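Celluditz Course Catalog: Data Card

Summary

The Celluditz Course Catalog is a structured collection of records describing short online courses in cloud administration, networking and database skills. It is maintained by the Brosdale Training Office and is intended for staff who plan employee learning. The current release contains 344 course records, of which 200 are marked as introductory.

Contents

Each record holds a course title, provider code, skill level, expected study hours, language and subscription tier. Free courses carry the tier value "open". Courses that require a paid seat carry "individual" or "team". Prices are not included. 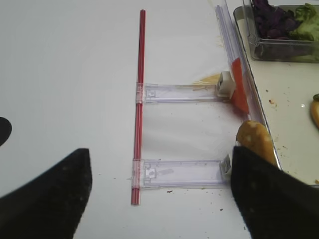 Clear plastic arms joined to a red rod, on a white tabletop.

Collection and review

Records were gathered from provider listings and entered by hand. Grethe Steinarsdóttir and Libor Kolář reviewed every entry for duplicate titles and outdated level labels. Nearly 400 listings were considered; those without a stated study time were left out. The catalog is refreshed each December.

Known limitations

Study hours are the providers' own estimates and have not been tested with learners. Most courses are offered in English only. Retired courses remain in the file for one release with the status "closed". 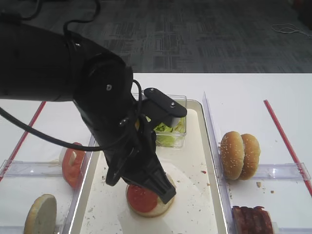 Black gripper lowered over a burger bun half.

Use and access

The catalog may be used for internal planning and for teaching. Redistribution requires written permission from the Training Office. Accounts are limited to 10 downloads per month.

Corrections should be addressed to Blažena Machala, with the record number and the field concerned.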